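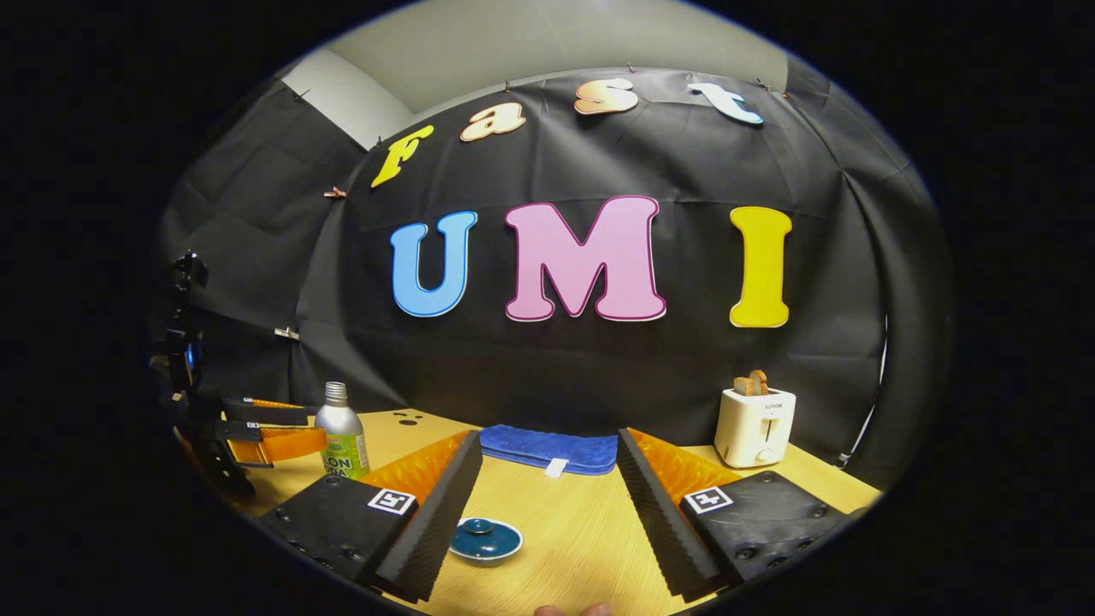
Dristmont Community Craft Rooms: Progress Report to the Enerstead Fund

Reporting period: second quarter of the grant, ending April
Prepared by: Efren Manalastas, facilities coordinator

1. Scope of this report

The grant covers acoustic treatment and replacement lighting in the Montoya Street building. Work is divided into Phase A (lower floor, two rooms) and Phase B (upper floor and stairwell). Phase A is complete except for the items in section 4. Phase B is at the procurement stage.

2. Acoustic treatment

Mineral wool panels were fixed to the ceiling and the long wall of each lower room. Fixing took longer than planned. The plaster on the long wall would not hold the specified anchors, and battens had to be installed first. Reverberation time was measured before and after the work with the rooms unoccupied and the doors closed. Both rooms now meet the target in the grant agreement. Readings are in Appendix 1.

Speech carried through the partition between the rooms remains a complaint from evening groups. The partition was outside the agreed scope. A door seal was fitted at no charge to the grant and has made a small difference at the higher frequencies.

3. Lighting

All fluorescent fittings on the lower floor have been removed and replaced with dimmable LED units. Each room has two circuits, switched separately. Light level at table height is 700 lux with both circuits on, measured after dark with the blinds down. The old fittings were taken away by the electrical contractor and the disposal record is on file.

4. Outstanding items, Phase A

Touch-up paint along the battens.
Replacement of one dimmer that hums at low settings.
Final labels for the distribution board.

5. Budget

Spending to date is within the approved total. The battens added $1,019 to the acoustic line, and this was met from contingency. No transfer between budget lines is requested.

6. Phase B

Roller, the panel supplier, has quoted a lead time of 20 working days from order. The order will be placed once the stairwell fire rating has been confirmed in writing by the building inspector. Upper floor bookings have been moved downstairs for the installation period. The electrical work will follow the panels, in the same sequence as Phase A.

The next report will include the stairwell measurements and the final account for Phase A.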